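I put off cutting my own wooden ceiling boards for three years, so if you're reading this with a tin of paint still sealed in the cupboard, I do sympathise. Painting a boarded ceiling is slower than painting plaster and it will make your neck ache, but none of it is difficult. I've now done two of them, the back room at home and the big upstairs room at Fornstead, and the second went so much better than the first that I thought I'd write down how I do it.

## What you'll want

I like to get everything into the room before I start, because I am the sort of person who goes down for a brush and comes back with a sandwich.

- Sugar soap and two buckets
- Sandpaper, 120 and 180 grit, plus a sanding pole if you can borrow one
- Knotting solution, a small bottle
- Stain-blocking primer
- Flexible decorator's caulk
- White paint for wood, matt or eggshell
- A 2-inch angled brush and a 4-inch roller with short foam sleeves
- Dust sheets (cotton ones, plastic is like walking on a wet slide)
- Goggles, a dust mask and a hat you hate

If your house is old and the boards already have paint on them, buy a lead test kit and use it before you sand anything. Mine came back clear both times. If yours doesn't, stop there and get proper advice, please don't just crack on with the sander.

## Working out how much paint

Boards eat paint! All those grooves add up, and so do the sides of the beams if you've got them. On the first ceiling I measured length times width like a normal person and ran out with a strip by the window still bare.

So now I measure the flat area, then add a third for the grooves and beams. My back room needed two and a half litres per coat and I did two coats over primer. The Fornstead room is far bigger and took a good deal more. My whole bill for that one was £468, with the primer being the painful part. I'd had a quote of £1,139 to get it done for me, so I felt fairly smug until my shoulders seized up.

I used Hindetti eggshell on the second ceiling, having used a cheap matt on the first. The eggshell wipes clean and shows every lump. The matt hides the lumps and marks if you so much as look at it. In a room with people coming and going I'd have the eggshell again. In a bedroom I'd go matt.

## Cleaning and sanding

Wash the lot with sugar soap, let it dry overnight, and only then sand. I did it the other way round on my first go and just ground the muck into the wood.

Go along the boards, never across. You aren't trying to get back to bare wood, only to take the shine off so the paint has something to hold. I start with the 120 anywhere that's rough or flaking and finish with the 180. The grooves I do by folding the paper over an old loyalty card, which fits the gap on mine beautifully (yours may want something thinner).

Then hoover. Hoover the ceiling with the soft brush head, hoover the tops of the door frames, hoover yourself. Wipe down with a barely damp cloth and leave it alone for an hour.

## Knots, and why they matter so much with white

If you're painting pine, you have knots, and knots have resin, and resin will come through white paint as a yellow-brown blotch. It can take months. My back room looked gorgeous until June, when it warmed up and little tea-coloured circles started appearing over the sofa.

Two thin coats of knotting on every knot, going a bit past the edge. It dries quickly. Then the stain-blocking primer over everything, grooves first with the brush and flats after with the roller. Do open the windows, the smell of it is fierce.

## Caulk or no caulk?

People get quite heated over this. Some fill every gap between the boards for a smooth look, and some leave them all. I leave the gaps between boards alone. Wood moves with the seasons, and a bead of caulk down every groove is going to split somewhere, and then you've got a wiggly black line that's worse than the gap was.

I do caulk where the boards meet the wall and where they meet the beams. A thin bead, smoothed with a wet finger, and leave it for as long as the tube says before painting. I rushed it once and the paint crazed all along the edge.

## Putting the paint on

Turn the lights off at the fuse box if you're working close to a fitting, and work by daylight. I cut in around mine with the angled brush and a strip of low-tack tape. If the fitting comes down easily and you're confident about it, take it down, but I'm not and I didn't.

The order I've settled on:

1. Beams first, sides and then undersides.
2. Three or four grooves with the brush, the full length of the board.
3. Roll those same boards straight away while the grooves are still wet.
4. Run the dry brush lightly along the length to lift any drips.
5. Move over and do the next three or four.

Stick to whole boards. If you stop for lunch halfway along one you'll see the join for ever more, whereas a stop at a groove disappears. Thin coats, too. A thick coat overhead will sag, and it sags after you've walked away and put the kettle on.

Check from a few different spots as you go, including low down and off to one side, as missed bits only show up from certain angles.
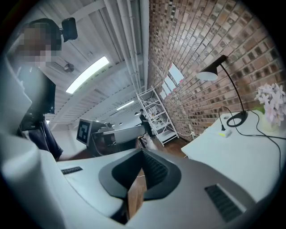 Yvette Lavoie wrote in after the first version of this page to say I'd been too hard on brilliant white. She'd gone for a warm off-white on her own boards and found it looked grubby as soon as the electric light was on, so she did the whole lot again in plain white and has been happy since. Fair enough! I'd still say paint a spare offcut, prop it up high and look at it in the evening before you commit. Cool tube-type lighting makes cream go a bit green to my eye, and warm bulbs turn brilliant white into cream anyway.

She also asked if she could skip the sanding between coats. You can, and I did on the back room, but a very light go with worn 180 after the first coat takes off the fuzz and any bits of fluff from the roller. It took me less than an hour at Fornstead, and that's a big ceiling.

## Not wrecking your neck

I hired a small platform from Penner for the second ceiling and I will never go back to the stepladder. You can walk along a whole board's length without climbing down, and your arms stay at a sensible height. Set it so that the ceiling is a hand's width above your head. Any closer and you'll be painting your hat, any further and you're reaching all day.

An extension pole on the roller is fine for the flats if your ceiling is low, but you'll still want to be up close for the grooves.

I do forty minutes and then stop and look at the floor for a bit. The radio helps. So does a roller tray with a hook, so it isn't skating about by your feet.

## Drips, misses and other annoyances

**Drips in the grooves.** If they're wet, brush them out. If they've gone tacky, leave them! Wait until tomorrow, slice the blob off with a sharp blade, sand and touch in.

**Yellow patches after all that.** A knot you missed. Spot prime it, let it dry, and touch in that whole board from end to end so the sheen matches.

**Roller bobbles.** Cheap sleeves, usually. Wrap a new one in masking tape and peel it off to pull out the loose fibres. The Emeo foam ones have behaved themselves for me.

**Thin lines of bare wood along the boards.** You'll get these in a cold dry spell when the boards shrink and show a sliver that was tucked away before. Keep a jam jar of paint, labelled with the room, and run a small artist's brush along them.

**Paint on the floor.** Wooden floors forgive you if you're quick with a damp cloth and water-based paint. Check under the edges of the dust sheets every evening, as I found one dried footprint that had clearly been there since the primer.

Leave the tape on until the last coat is touch dry, then pull it back on itself slowly. And give the room a few days before you hang anything from the beams, even if it feels dry, as eggshell stays soft for longer than you'd think. I put a hook in on day two and it took a neat little ring of paint with it when I moved it along.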